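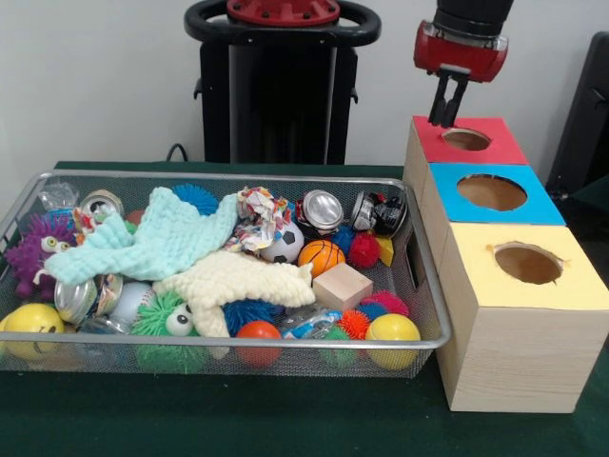

Small toys pile up faster than any other kind of clutter, and most of the work in clearing them is deciding what each thing is before you decide where it goes. This page covers one catch-all bin, start to finish. Tip nothing onto the floor. Move everything into a shallow, open container first, so the whole lot can be seen at once. A wire-mesh tray works well, and the usual mix ends up in it: balls, blocks, a rubber creature with googly eyes, knitted cloths, crumpled paper, a plastic bag, aluminum cans. A box with holes in the top, like the stacked wooden one to the right of the tray with its colored tops, is handy for the small pieces later on.

What you need

A shallow tray or basket with low sides
A table at a height where you can stand comfortably
A trash bag and a recycling bag
A box with 3 compartments for small toys
A mild dish soap and two cloths
Masking tape and a marker

If you don't have a box with compartments, shoe boxes will do. Cut a round hole in each lid, a little wider than the largest thing you plan to put through it. Leave the lids removable. You will want to get things out again without shaking the box upside down.

Step 1. Take out the trash and recycling

Start with anything that was never a toy. Cans go first. Check each one before you bag it, as a can that has been sitting under other things may still have something in it. If it does, rinse it and wipe down whatever was next to it. A crushed can may have a sharp fold, so pick it up by the ends and keep it away from anything knitted.

Plastic bags come out next, including crinkly clear ones that are easy to miss against a pale background. Children should not have these in a toy bin at all. Check inside before throwing a bag away. Margaux Maillard, who tested an early version of these instructions in her own playroom, found two puzzle pieces and a key in hers.

Flatten out crumpled paper and look at it. Gift wrap can go. Drawings and game instructions go in a separate pile to be looked at later. Don't stop to read them now.

Step 2. Lift out the cloth

Knitted pieces hide small things and they snag, so take them out before you dig any further. Lift each one straight up over the tray and give it a light shake so anything caught in the loops falls back in. If a loop has hooked on the wire, push the loop back off the wire with a fingertip. Pulling will run the stitch.

Put all cloth in one pile for washing. Hand wash in cool water if you don't know the yarn, roll in a towel to press out the water, and dry flat. Dishcloths go back to the kitchen. Doll blankets and anything the children use in play go back with the toys once dry.

Step 3. Sort the rest by kind

People often sort by color first. It looks good for a day and then falls apart, because a child looking for a ball is thinking about a ball and will empty all the boxes to find it. Sort by kind:

Smooth balls. Small soccer balls, basketballs and plain rubber balls.
Spiky and stringy balls. Keep these apart from the smooth ones. The soft filaments pick up lint and hair, and they need washing more often.
Blocks. Put all wooden blocks together, large and small.
Figures and creatures. Anything with a face.

If you have 3 compartments and four groups, put the figures with the spiky balls. They are generally made of similar rubber and get washed the same way.

Some homes have far more of one thing than any box will hold. Killian Marchal wrote in to say his family had 359 blocks, counted over a rainy weekend in July, and wanted to know which compartment they should go in. They shouldn't. A collection that size needs its own drawer or a floor bin with a lid. Use the box for the odd pieces that don't belong to a set.

Step 4. Wash what can be washed

Rubber balls and creatures can go in a basin of warm water with a few drops of dish soap. Work the soap down to the base of the filaments with your fingers, rinse under the tap, and squeeze gently. Leave them on a towel overnight. Throw out any that have split or feel tacky after drying. A sticky surface will not wash off and will spread to whatever it touches.

Do not soak wooden blocks. Wipe them with a cloth that has been wrung out hard, one side at a time, and stand them on end to dry. If an edge has gone rough, a few strokes with fine sandpaper will take care of it. Paint that is flaking on an old block is a reason to get rid of the block.

Step 5. Put it away

Mark each compartment with masking tape. If the box has colored tops, leave the tape on for the first few weeks until everyone knows which color means what. For children who can't read yet, draw the shape: a circle for balls, a square for blocks.

Drop things in through the holes. If something doesn't fit, don't force it, and don't leave it sitting on top. Oversized pieces go on an open shelf. Very small pieces need a check of their own. Anything that could fit in a toddler's mouth belongs in a closed container on a high shelf if there is a child under 3 in the house or visiting.

Wipe out the tray and put it back where the old bin used to be. It becomes the place where things land during the week. When it fills up, go back to Step 1. With a tray that size the job takes less than half an hour once the boxes are marked.

Notes

Mesh trays collect grit along the inside of the rim. An old toothbrush gets it out.

Aurelia Toma asks whether the sorted toys can go back in the mesh tray permanently. They can, but the blocks will work their way to the bottom and you'll be digging again by the end of the month.

Last updated March 2, 2025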